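**Patora Introduces the Pumis Two-Arm Workstation for Mixed Packing**

CLURNSKA, 1st August. Patora today opened orders for Pumis, a two-arm robot workstation for small packing rooms that handle items of different shapes in the same shift. The package includes both arms, two-finger grippers, a camera at head height, a control cabinet and the Pumis teaching software.

Pumis is meant for gift basket makers, grocery order rooms and farm shops. These businesses often change what they pack from one order to the next, and a fixed line is hard to justify for them. With Pumis, an operator shows the task by guiding the arms through it, saves the demonstrations, and lets the software build a routine from them. Patora recommends 70 demonstrations for a new container and fewer when only the contents change.

"Most of our customers pack on an ordinary table, and they want to keep that table," said Chrysoula Konstantinidis, product manager at Patora. "We set the arms up to work over it from the near side. The items can stay where the staff would put them."

Fruit baskets were the first task Patora prepared for release. The basket routine lets either arm pick, and the grip setting can be changed for each item. Containers with a tall fixed handle are supported, and the software plans the approach to the opening from the side of the handle.
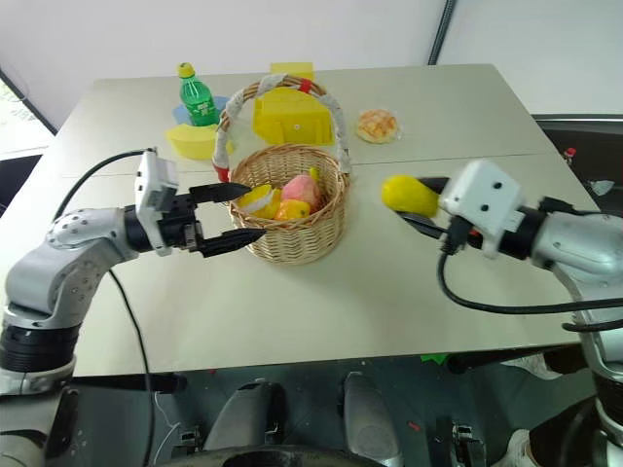 ## Trial at Economou

Economou, a basket and hamper supplier, ran a Pumis workstation in its packing room before the release. Over the trial the station completed 3392 placements. Economou staff recorded their own demonstrations after one day of training from Patora.

Changes made following the trial include a slower release over soft fruit and a pause button that holds both arms in position.

## Availability

Pumis can be ordered now from Patora. Installation takes up to 7 days, including training for two operators. Deliveries begin in December. A rental plan is available at 370 euros per week, with service visits and software updates included. Grippers and spare finger pads are also sold separately.

Requests for a demonstration can be sent to the Patora sales office in Clurnska.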